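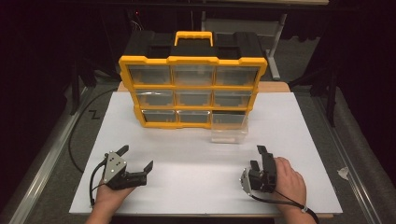 Nine drawer organizer, bottom right pulled partway out

Bottom drawers in small parts organizer - how do I stop them sliding?

Got one of these yellow and black ones for the shed, clear drawers, carry handle on top. Want to fill it with screws and picture hooks. Worried the bottom row will slide out when I carry it to the car. Also is there any order you'd load it in? Have 3,000 odd screws in coffee tins, all mixed. Would rather not do this twice.

Asked in December, viewed 811 times

3 answers

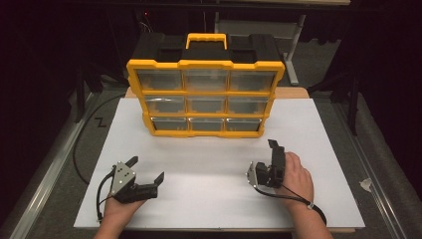 Rustard
Community Helper, Storage & Sheds

Heavy stuff bottom row, light stuff up top. Otherwise it gets tippy when you pull a top drawer. Dont fill to the brim, leave a finger of space so nothing jams on the drawer above. For the car, strip of painter's tape down each column. Peels off clean, no grey gunk. Sort by length first, then head type.

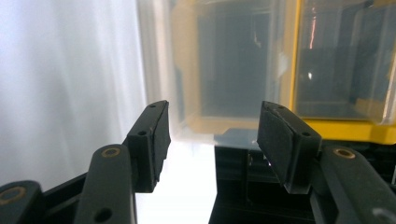
Gripper pads, close up

Vumlow
Member

just lay it on its back in the boot. done 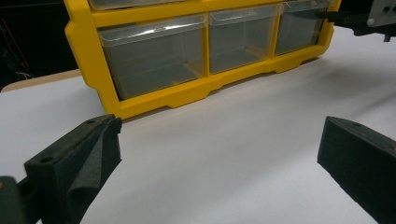
Bottom row, all empty

Citberg
Member

Agree with the tape. Laying it on it's back is OK but screws wander over any low dividers, ask me how I know. I label the front lip of each drawer, pencil on masking tape, easy to change. Put the colour of the wall plug on there too. Took me 4 evenings to sort mine.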